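Teleop demos in sim: arm drifts when I let go of the controller

I'm recording demos for a six-joint arm by remote control in simulation, before we try hand guiding on the real one. Each time I release the trigger the wrist creeps for 2 seconds. I have 19 demos and they all end badly. Using Plerkis at 300 Hz.

Cele
Same thing happened to me. Restarting fixed it.

Ekitz
Your release event probably isn't clearing the last velocity command. Send a zero on release – then hold the joint positions. Trim the ends of the old demos and keep them.
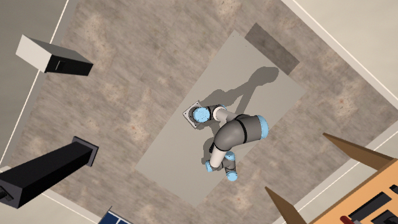 Also start every demo from the same folded pose. I let mine vary and had to throw out 3,000 steps.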